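Play kitchen vegetables for a toddler group: how do I set up a "market to kitchen" corner?

Posted in Play Spaces and Pretend Play
Asked by Telmo Bermúdez

Hi all! I'm putting together a pretend cooking corner for our little Saturday-style playgroup (8 kids, mostly three and four years old) and I am way more excited about it than any grown man should be. The idea is that the kids "shop" for vegetables, carry them over in a basket, and then get them ready on a board like they see at home.

What I've got so far: a low white table, a shelf, and a budget of 30 dollars for the rest. My sister swears by the Andico play food because it's chunky and easy to wipe. I've also seen the Clesanitz sets, which look more like real produce but come with a million tiny pieces.

Two things I can't decide. Do I buy a big set, or just a few good pieces? And should the basket and the board be toy ones or real ones out of the kitchen aisle? Any tips on cleanup are welcome too. Last October we had a sand table and I'm still finding sand.

Fulgencio Villanueva

Oh, I love this! I've set up a corner like yours three times now and I'd change it around every month if they let me.

Go small. Four vegetables is plenty to start. With the big sets, everything gets dumped on the floor in the first minute and then the kids wander off to the trucks. With a few pieces they really look at them, trade them, argue over who gets the pepper, and talk! You want shapes and colors that are nothing like each other, so that even the youngest can go and find "the long one" or "the purple one."

And yes, use a real board and a real basket! A plain bamboo cutting board feels solid under little hands, and a woven basket with a handle gets carried absolutely everywhere. Thrift stores are full of both. I paid 9 dollars for the pair, so you'd have most of your money left for the food.

How I'd set it up:

1. Put the board on the table first, with the long side facing the kids. Slide it well back from the edge or somebody will lean on it and flip the whole lunch (ask me how I know).

2. Set the vegetables out on the board with the empty basket behind them. The green pepper, the bumpy cucumber and the purple sweet potato are the three everybody recognizes. For the fourth, pick something a bit mysterious. The yellow-orange one could be a mango or a potato, and you'll hear both, loudly.
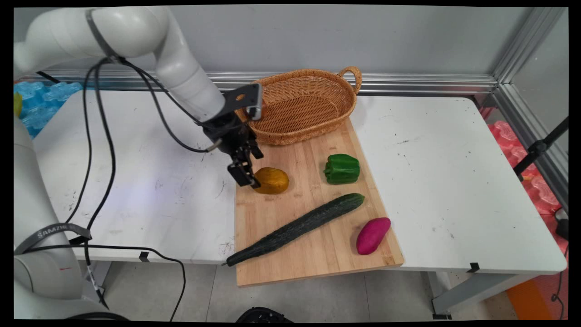 3. Let them fill the basket and take it "home." Have a second spot ready for this, even if it's only a towel on the rug. The walk between the two places is half the fun.

4. Finish with a put-back game. Call out a color and whoever has it brings it to the board. Cleanup is done before they notice.

For wiping down I use a damp cloth and a drop of dish soap on the play food, then let it all air dry on a rack. Don't soak the basket, just shake it out and brush the inside. The board gets wiped and stood on its side.

Have a great time with it, and please come back and tell us what they cook!

cantero_mom

We have the Clesanitz one. Pieces are cute but the peas went up a nose. Would go with bigger stuff for that age.

Wolano Playroom

Agree with Fulgencio on the real basket! Run your hand around the rim and the handle before you put it out, and snip any pokey ends with nail scissors. Ours needed a few snips and has been great since.

One thing to add: paper and crayons nearby. Our kids started making shopping lists all on their own, just scribbles and circles, and then "reading" them out at the table. Best thing that happened in that room all winter! We tape the lists up on the shelf at their height and they go back to them for weeks.

Also, don't worry if your table is beat up. Ours is covered in marker and the kids could not care less.

Telmo Bermúdez

You're all wonderful, thank you! Small set, real board, real basket, no peas. Heading to the thrift store this afternoon.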